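Tesia cast will not return for reunion special, broadcaster confirms
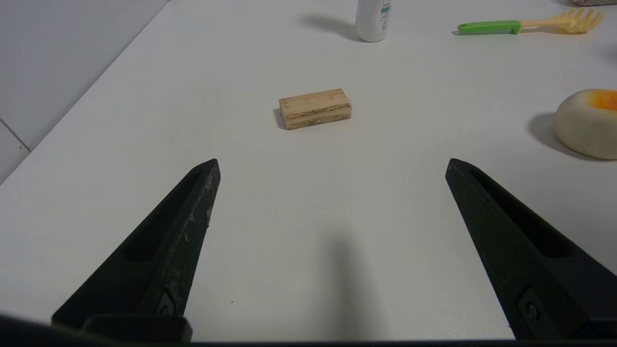 A white tabletop against a pale grey wall.

The reunion special planned for the long-running sketch show Tesia will go ahead without its original cast, the broadcaster Prodomus has confirmed.

The programme was announced in January as a two-hour studio show in which the performers would look back at old sketches and appear in new ones. It will now be made up of archive clips, with a narrator linking them, and has been cut to 53 minutes.

In a statement, Prodomus said talks with the cast had "ended on good terms" but that the two sides had not been able to agree on the material. It gave no further details and said it would not comment on individual performers.

A joint statement sent out on behalf of the cast was a little longer. It said they had been asked to bring back several characters they no longer wished to play, among them the Mayor of Maldonado, whose weekly press conference closed most episodes in the first two series.

"We are proud of a lot of that work and less proud of some of it," the statement said. "We were happy to sit down and talk about both. We were not happy to put the costumes back on and carry on as if it were still the same show."

The Mayor sketches were the best known part of Tesia and also the part that drew most complaints. Viewers in the seaside town of Maldonado, where the outdoor scenes were filmed, objected at the time to the way local people were shown, and the town council asked for its name to be taken out of the programme. The name stayed, although the opening titles were changed for the third series and no longer showed the harbour.

Opinion in the town has softened since then. A mural of the Mayor was painted on the side of the old ticket office and a café on the front still sells a breakfast named after the character. A fans' weekend is held there every spring, and the organisers said they had hoped to show the special on a big screen on the Sunday evening. They now plan to show three episodes from the second series instead.

Production company Citeck, which made all 10 series of the show, said it had offered a compromise. Under that plan the cast would have appeared as themselves for an interview, and the new sketches would have been dropped. Citeck said the idea was put to Prodomus in writing but that the broadcaster wanted at least one new sketch in the programme.

Prodomus did not dispute this. A spokesperson said viewers had been promised new material when the special was announced and that an interview show "would have been a different commission".

The cast have spoken only now and then about Tesia since it ended. In a group interview for a podcast last year, they said the writing room had been a friendly place but a rushed one, with sketches often finished on the morning of the recording. They also said they had received angry letters over a sketch about a parish bell-ringing contest, and far fewer over the political ones.

That interview brought the show back into the news, and clips from it were widely shared. Prodomus put the full run on its streaming service soon afterwards. Four episodes now carry a short notice at the start saying that they contain attitudes of their time, and one sketch from the sixth series has been removed at the request of its writers.

The archive special will draw on a library of 447 sketches, including a small number that were recorded but never shown. Citeck said these were mostly left out for reasons of length. One of them, a long piece set in a lost property office, was cut from the final episode an hour before it went out and will be shown in full.

People who had applied for tickets to the studio recording will be contacted by email. No payment was taken for tickets, but Prodomus said anyone who had booked travel or a hotel through its audience package would get their money back. Those who made their own arrangements are asked to write to the audience services team with copies of their receipts.

The broadcast date has not been changed. The special will be shown at 9pm, with a repeat of the first episode straight after it, and both will be available to stream from the following morning.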